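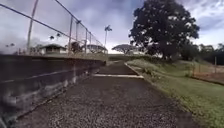

stitchwork: Same question I ask every time one of these navigation stacks gets posted. What was the baseline? If a plain wall follower at fixed distance does as well on a straight path, the learned traversability model is decoration.

Stuart Fairclough: Fair. Baseline was a wall follower holding 2 meters off the concrete. It did fine until the wall ended, and then it had no opinion about anything.

palmetto_6: Which planner is on top? The Senard fork or your own?

Stuart Fairclough: Senard for the global plan, our own local one. I don't trust the Senard local planner. It smooths the path so hard that you can't tell from the log what it was trying to avoid.

stitchwork: Or it smooths because your costmap is noisy. Chain-link is murder for stereo. Half the mesh comes back as nothing and the rest comes back at the distance of whatever is behind it.

Stuart Fairclough: It does, and I'm not claiming we fixed it. We drop everything above wall height before it reaches the costmap. Crude, and it will bite us the first time a fence goes down to the ground with no wall under it.

The part I'm less sure of is the open stretch. Along the wall the model gets a long straight edge to lean on, and the heading estimate looks better than it deserves to. Take the edge away and you find out what the perception is worth.
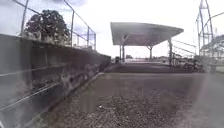
Out of 1083 logged segments, the ones with bad heading drift are nearly all on gravel past the last fence post. I've seen people blame wheel slip for this. I think it's the ground classifier flipping between "gravel" and "dirt" and the local planner chasing the boundary.

jardine_user: We had the same flipping in February and it was slip. Check the encoders against visual odometry before you retrain anything.

Stuart Fairclough: Did that. They agree, mostly — six segments where they don't, and I've set those aside.

stitchwork: "Mostly." Post the six.

palmetto_6: Has anyone tried the Stitov labels for this? 3000 gravel patches, supposedly hand checked.

jardine_user: Tried them. The gravel and packed dirt classes overlap so much that I merged the two and the flipping stopped. Lost nothing I cared about.

stitchwork: So the fix was deleting a class. Great advertisement for learned terrain.

Stuart Fairclough: I'd still want them separate for speed limits. I'll run it merged and put both logs up, including the six.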